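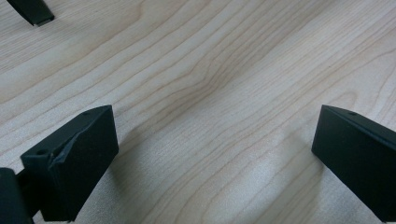
I'd been trying to get an hour with the woman who runs the Clendmont town archive since July, and when she finally said yes it was for seven in the morning, before the building opens. I brought muffins. She ate one standing up and started talking before I'd found my pen.

What I wanted to hear about was the ratification fight. Every school kid learns that the states had to approve the Constitution, and most of us picture a row of wigs in a state house. Her interest is in what came before that, when the towns had to pick the people they'd send, and sometimes told them how to vote.

"Clendmont was a no town," she said. "Very much a no town. They'd had years of bad money and worse roads, and then this big paper shows up from Philadelphia and nobody had asked them about it."

I asked how sure she was, because the town's own website says Clendmont "proudly supported" the new government. She laughed so hard she had to put the muffin down.

"They came around. They came around after it had already passed! The meeting book has 156 votes against and 5 in favor. I've read that page more than any other page in my life."

I had to ask about the 5. Who were they? She's pretty sure two were merchants with goods tied up on the coast, and one was a minister who later moved away (she thinks he was asked to). The other two she can't place. One signed with a mark and the other's name has a hole through it.

The book itself nearly didn't make it. It sat in a feed store in Sultumico for most of the last century, in a crate with seed catalogs, and came back when the store closed and the owners' family cleaned out the loft. There was some mouse damage. The ink is brown now and fades out completely in places, so a lot of her work has been slow reading with a lamp held down low beside the page.
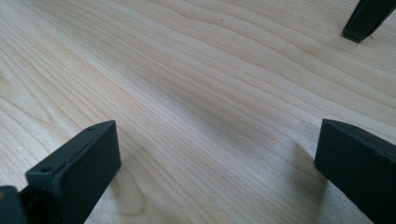 *Pale wood grain, close up.*

I told her I'd always assumed the Anti-Federalists were cranks. That got me a look.

"They wanted a bill of rights," she said. "That's the part people skip. You read the instructions Clendmont gave its delegate, and they're asking for jury trials and a free press, and they're asking for it in plain farmer's English. One line just says the thing is too long for a man to trust. I love that line. I've been tempted to put it on a mug."

So did the delegate follow his instructions? Well – no. He went off to the convention with a firm no in his pocket and voted yes. The town was furious, and she has the letters to prove it, including one that's four pages of complaint followed by a polite question about the price of salt.

"Was he bought?" I asked.

"I don't think so. I used to. Then I transcribed the rest of the box and I got softer on him. He sat there for weeks listening to people argue, and I think he changed his mind. We say we want that from representatives, and then look what happens when one of them does it. They never sent him anywhere again." 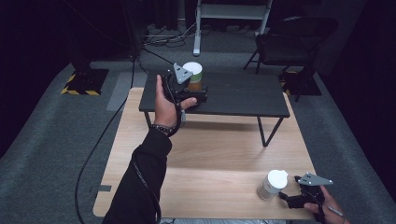

*Cup with a green band, on the low dark table.*

The rest of the box, by the way, is no small thing. There are 2,729 pages in the Clendmont papers, counting the backs, and she's transcribed nearly all of them. The typed version is going into a database called Gistance, which lets you search by family name or by farm. The Bhatia Fund is paying for that part, plus a printed edition of 200 copies for schools and libraries in the county. I asked if I could buy one and she said I could get in line behind her mother.

I wondered whether people in town mind having the story changed on them. A few do. One man stood up at her last talk and said his ancestors were patriots and he didn't care to hear they'd voted against the Constitution.

"I told him they were patriots. Half of them had fought in the war! They'd just gotten rid of one faraway government and they were nervous about getting another. He wasn't happy, but he stayed for the cookies, and he came in the next week to look up his great-great-whatever."

And?

"Voted no. He asked me for a copy of the page."

By then somebody was rattling the front door, and she went off to find her keys. I asked on the way out what she's reading next, and she said tax lists, with more excitement than I've ever heard anyone say those two words. I've already asked if I can come back when she gets to the part about the missing cows.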